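Folding knits on the bed – quick version

Posted May 4, 2003 by Tien-fu Shek

Got asked again how I fold sweaters so they dont slump all over the shelf. OK. Fast, got a bag to pack.

What you need: a bed. Made, if possible. Lumpy comforter = lumpy folds. A table works too but knits slide off mine.

1. Lay it face down. Pull the hem straight, then the shoulders. Don't yank, ribbing stretches and stays stretched.

2. Sleeves in. Straight across the back, then turn each one down so it runs along the side. Chunky sleeves – cross them low, near the hem, or you get a big hump at the neck.

3. Sides in about a third each. Thin knits can go narrower.

4. Fold up from the hem. Two folds for heavy stuff, three for thin. Stop there. A tight roll looks great but leaves creases accross the front, and you'll be steaming it in October.

Moving it is where most people lose it. Take hold of the thick part, where the layers stack up, and not the loose top layer. Grab one layer and the whole thing opens up and you're back at step 1.
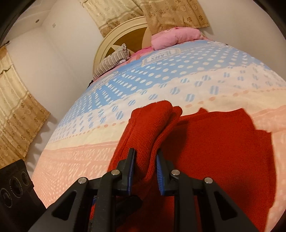
Red ones and other strong colors, keep away from the whites till they've been washed a couple times. Learned that with a cream cardigan.

Stacking: up to six on a shelf, heaviest at the bottom, folded edge facing out. Then you can pull one without wrecking the pile.

Never hang knits. Shoulder bumps. If you already did, damp cloth over the bump, lay it flat overnight.

Storage bags and moths next time, running late.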